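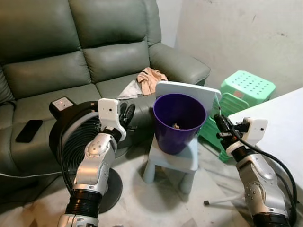 Progress report for the Bianchini small grants round
Family room refresh, Daltham house
Prepared by Yolandi Swanepoel, 8/2/19

Hi Vasylyna,

Thanks for your patience with this one! I know you were after it earlier, but we had a busy stretch with families through the house and I kept putting the laptop down.

The front room is the bit I'm happiest with. We kept the grey-green leather sofa after all. I did get a price on a new one from Narkik, but the old girl has plenty of life left (a few creases in the leather, fair enough) and the parents like it, so that money has gone towards the kids' end of things instead. The little stools are a hit – the light blue one and the mint green ones get dragged all over the place and used as tables as often as seats. The purple bucket is for bits and pieces at pack-up time, and most of the kids know the routine by now.

We've also got the black fan going in there until the proper cooling is sorted. It does the job on most afternoons, though I'd like it up off the floor eventually, and the cable along the front of the sofa needs clipping down. Both are on my list.

The walls are next. The white plaster has picked up grey smudges and I'd love a washable paint in a slightly warmer colour. Fumonton quoted $1,754 for the one room including prep, which I thought was pretty reasonable. I asked whether they'd do the hallway at the same time and I'm still waiting to hear.

Money so far: the grant was $4,000 and we've spent $2,000 of it, mostly on the stools, toy storage and a good deep clean. If the painting goes ahead at the quoted price we'll still be inside the budget, with a bit over for a rug.

We're running 4 sessions a week now and the room gets tidied after each one – well, mostly. Cloths and phones still get left on the sofa and I'm as guilty as anyone.

Could you let me know if you're okay with the paint coming out of this grant? I'd like to book it before the quote lapses. The final report is due in November and I'll send receipts with that, unless you want them sooner.

Cheers,
Yolandi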